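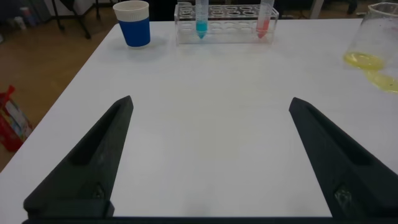

Brinis folding work table: two months in

I bought the Brinis in white for the spare room, where it serves as a sewing table, a desk and now and then a place to wrap parcels. It cost $118 from Sulik, with free delivery. The Tesitz I was also looking at is nearly twice the price and has a drawer I would not have used.

Assembly

The legs come attached. You bolt on the cross brace with the 6 bolts in the bag and screw in the feet. The instructions are a single sheet with small drawings. The bolts for the brace go in from the outside, and the drawing makes it look the other way, so I did one side twice. An Allen key is included but it is soft and started to round off. Use your own if you have one.

The top

White shows everything. Pencil marks come off with a damp cloth. Ballpoint needs rubbing alcohol. I set a hot mug on it in the first week and there is no ring. The finish is low gloss, and I can work under a desk lamp without squinting. I would still put a mat down for anything with a blade.

Stability

With the sewing machine at one end there is some wobble at high speed. Tightening the brace again after a couple of weeks helped, and moving the machine over a leg helped more. For writing and laptop work it is steady.

Folding

The catches are stiff and will pinch your fingers if you rush. Folded, the table fits behind a door. It is heavier than it looks and I would not want to carry it upstairs often.

Service

One foot had a damaged thread. I emailed Sulik and Keegan Petrenko in parts sent 2 replacements at no charge.

Rating: 4 out of 5. I took off a point for the wobble and the instructions.

Reviewed June 2024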